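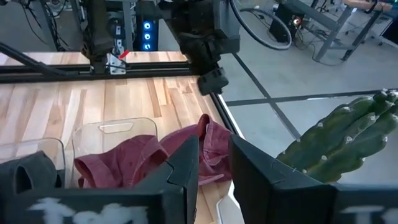 ## Cloth sorting, two clear bins: cycle stalls on the dark item

**Status:** open, third time
**Logged:** 2020-06-14
**Cell software:** Zirkuvow, stock laundry routine
**Supplier:** Trallasen

Trallasen closed this as "resolved by retraining." I'm reopening it. The job is to put the gray cloth in one clear bin and the red one in the other, then stop. A kid can do it while watching TV.

**What we get**

- Red goes over the bin wall and the routine calls it done with half the cloth on the table.
- Gray gets picked by whatever point sticks up highest. Fine when there is a peak, useless when it lies flat.
- Bin walls are see-through and the depth reading goes right past them to the wood.

**Tried so far**

1. Slowed the descent. Same result, longer wait.
2. Raised the release height. Gray landed better, red landed worse.
3. Ran 8 cycles back to back with no one touching the bins. Only 3 finished with both cloths fully inside.

The Trallasen reply quotes 3,249 training picks. I'd like to know how many used clear plastic. Their demo bins in October were solid white.

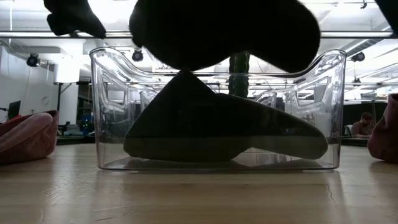
**Can we put this on the towel line at Stamer yet?**
Not with these numbers. Stamer would need a person standing there to tuck in the edges, and that person could do the sorting.

**Next**

- Repeat with the frosted bins from Araya, same cloths, 6 cycles minimum.
- Trallasen to send the rule for what counts as "inside." If it only checks the middle of the cloth, that explains the red one.
- Do not change the grip force again until the bins have been ruled out.

Ticket stays open. Please don't close it on a video of one good run.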